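Ce site utilise des cookies pour mesurer son audience. Accepter | Refuser | Paramétrer

Publié en août, par la rédaction de l'atelier Balora

Préparer le budget d'un poste de manipulation à deux bras

Quand on se met à chiffrer un poste à deux bras, on commence presque toujours par les bras. C'est normal, c'est la partie qui fait rêver ! Mais chez Balora nous avons monté trois postes de ce genre, et à chaque fois les mauvaises surprises sont venues d'ailleurs : la table, les câbles, l'alimentation, les pinces, les heures passées à percer des trous au mauvais endroit. Ce tutoriel reprend la méthode que nous suivons maintenant, dans l'ordre, avec quelques montants tirés de notre dernier projet (nom de code Tolach). Elle convient à un petit laboratoire, à un fablab un peu ambitieux ou à un lycée technique qui a décroché une enveloppe et veut la dépenser intelligemment.

Étape 1. Écrire la tâche avant d'ouvrir un catalogue

Prenez une feuille et décrivez en cinq lignes ce que le poste devra faire pendant sa première année. Trier de petits objets légers, ouvrir des boîtes, passer une pièce d'une main à l'autre, tenir d'un côté et visser de l'autre : ce ne sont pas du tout les mêmes machines. Notez la masse de l'objet le plus lourd, la taille du plus petit, et l'étendue de table que les bras doivent couvrir ensemble.

Sur Tolach, la première version de cette feuille disait « manipulation générale ». Résultat, trois devis impossibles à comparer. La deuxième version disait « saisir et ranger des objets de moins de 29 mm de large, sans outil », et là tout est devenu plus simple : les fournisseurs ont répondu à la même question.

Étape 2. Dessiner la zone commune

Avec deux bras, la place qui compte est celle où les deux peuvent travailler. Découpez deux disques de carton à l'échelle, un par bras, posez-les sur le plan de la table et faites-les glisser. Le recouvrement vous donne la zone de coopération. S'il est trop mince, rapprochez les bases. S'il est énorme, vous allez passer votre temps à gérer les risques de collision, et il faudra prévoir davantage de jours de mise au point.

Refaites l'exercice avec du ruban adhésif sur une vraie table avant de commander quoi que ce soit. C'est un après-midi bien employé, et c'est très amusant à faire en groupe (quelqu'un joue forcément le bras gauche).

Étape 3. Choisir la table et ce qui s'y fixe

La table doit être rigide, plus profonde que vous ne le pensez, et d'une couleur unie et mate si vous comptez travailler avec des caméras. Demandez au fournisseur des bras le couple transmis à la base en mouvement rapide, puis donnez ce chiffre à la personne qui fabrique le piètement. Nous avons eu un plateau magnifique qui vibrait dès qu'un bras freinait, et il a fallu le rigidifier par-dessous.

Comptez aussi les brides, les équerres, les profilés en aluminium et la visserie. Sur le papier, ce sont des broutilles. Dans notre tableau, cette ligne a fini à 580 euros, alors que nous l'avions laissée vide dans la première version.

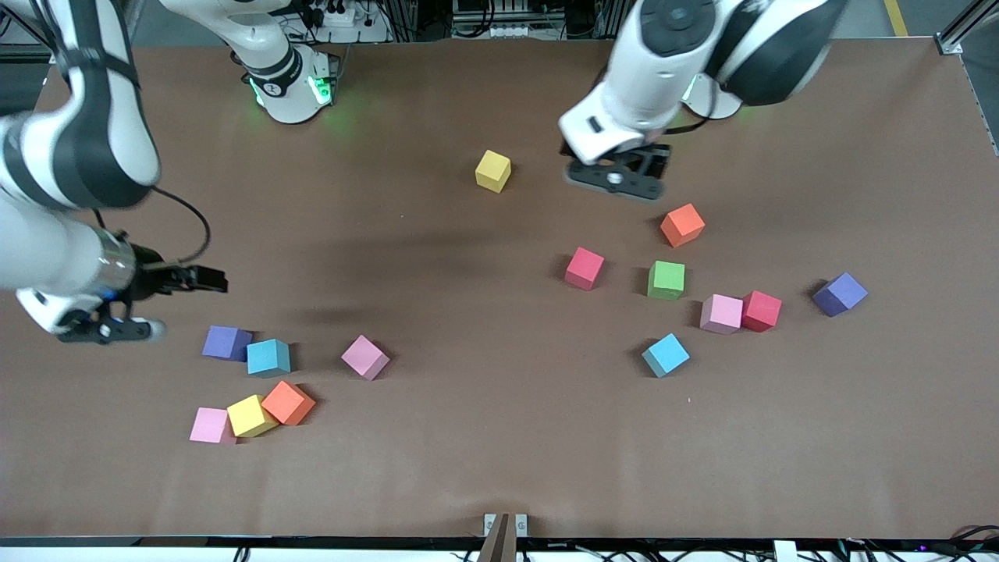

Pensez ensuite à l'arrière du poste, que l'on dessine rarement. Il y faut des prises, de quoi ranger l'électronique, un passage pour les câbles et assez de recul pour qu'une personne puisse s'y glisser avec un tournevis. Un marquage au sol coûte très peu et évite que le poste grignote l'allée au fil des mois.

Étape 4. Traiter les pinces comme un achat à part

Une pince parallèle à deux doigts couvre énormément de besoins, et c'est par là que nous conseillons de commencer. Regardez l'ouverture maximale, la force réglable et la facilité avec laquelle on change les doigts. Ce dernier point nous paraît décisif : des doigts interchangeables, que l'on peut imprimer soi-même, vous permettront d'essayer dix formes pour le prix d'une seule pince spécialisée.

Demandez toujours :

- si la pince est livrée avec sa bride et son câble ;
- si le pilote logiciel est compris, et pour combien de temps ;
- le délai de remplacement d'un doigt ou d'un moteur ;
- le poids total, à retrancher de la charge utile du bras.

Le dernier point piège beaucoup de monde. Un bras annoncé pour une certaine charge la porte pince comprise, et il ne reste parfois plus grand-chose pour l'objet.

Étape 5. Acheter les objets d'essai tout de suite

On les oublie, puis on se retrouve le jour de la mise en route à chercher des bouchons et des gommes dans les tiroirs. De petits cubes de mousse de couleurs variées sont parfaits pour débuter : ils pardonnent une pince trop serrée, ils ne cassent rien en tombant, et les couleurs permettent d'écrire très vite des consignes de tri. Prenez-en plus que nécessaire. Nous en avons commandé 40 et nous aurions dû doubler, tant il est agréable d'en laisser un jeu complet à côté du poste pour les visiteurs.

Gardez les objets fragiles ou glissants pour la suite. Avec des cubes éparpillés sans ordre, certains isolés, d'autres serrés les uns contre les autres, vous avez déjà de quoi occuper une équipe pendant plusieurs semaines. Saisir un cube seul est une affaire vite réglée. En extraire un d'une rangée serrée sans déplacer ses voisins, voilà un vrai beau problème.

Étape 6. Chiffrer l'installation et les heures

Pour le câblage, nous prévoyons une longueur généreuse du côté du poignet, avec une boucle qui suit le mouvement. Un câble trop court limite les rotations et s'use vite ; un câble trop long s'accroche. Achetez des colliers souples et un peu de gaine, et réservez une demi-journée uniquement à cela.

Pour les heures, notre règle est simple : autant de jours d'intégration que de jours de formation, puis une réserve. Sur Tolach, la sous-traitance pour l'installation électrique et le montage mécanique a représenté 3 805 euros. Le devis de Vida et celui de Juška étaient très proches sur ce poste ; la différence s'est faite sur le transport et sur la reprise des emballages.

Étape 7. Comparer les devis ligne par ligne

Recopiez chaque devis dans un même tableau, avec vos intitulés à vous. Bras, contrôleurs, pinces, table, fixations, électricité, sécurité, logiciels, formation, pièces de rechange. Une case vide est une question à poser, et il vaut mieux la poser avant la commande. Chez Vida, la formation était incluse mais n'apparaissait nulle part ; chez Juška, elle figurait en option tout en bas de la dernière page.

Étape 8. Étaler les achats

Tout commander le même jour est tentant. Nous préférons avancer en trois vagues : d'abord la table, l'électricité et un premier bras ; ensuite le second bras et sa pince, une fois que l'équipe est à l'aise ; enfin les capteurs et les doigts spéciaux, quand on sait lesquels manquent vraiment. Vérifiez seulement que le prix du second bras est bloqué par écrit au moment de la première commande, et que les deux auront la même version de contrôleur.

Réservez aussi un créneau fixe pour faire le point sur les dépenses. Le nôtre est le jeudi en fin de matinée, devant la machine, tableau ouvert. On y corrige les montants, on note ce qui a été emprunté à un autre poste et qu'il faudra rendre, et bien souvent on finit par lancer un essai de tri avant d'aller déjeuner.

Recevez nos prochains tutoriels par courriel : inscrivez-vous à la lettre d'information de Balora. Désinscription possible à tout moment.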